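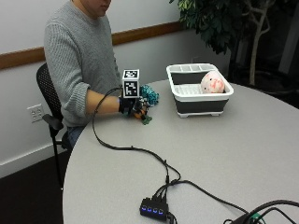 A correction should travel as far as the mistake

In January a post claimed that the town of Ambrose had cut its residency rule for public jobs from 3 years to 2. It was shared 791 times before anyone called the town office to ask. The rule had not changed. The post was built on an old notice from Birik, a different town with a different rule.

The Grorel local news page ran the claim as a short item, then fixed it on Tuesday. The fix was one line at the foot of the story. The headline stayed as it was. Anyone who had read the item on Monday night had no way of knowing it was wrong unless they went back and scrolled to the end.

I think that is a poor way to correct anything. People who were putting off an application, or rushing one, needed to hear the right rule in the same place they heard the wrong one. 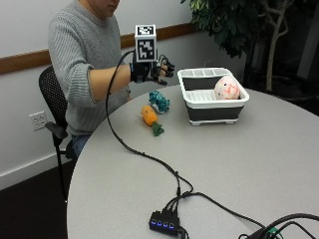

A black USB hub with its blue lights on, at a round table.

Briseo, the message board where the post began, did a little better. It put a label on the original, but the copies carried no label at all, and the copies were what most people saw.

My view is that a page that publishes a false claim should change the headline, say at the top what was wrong, and post the correction again as a new item. It takes 200 words at most. Editors complain that this makes them look careless. Readers already know mistakes happen, and I would trust a page more for putting its own where I can find them.

The Grorel item still has its old headline. I checked this morning.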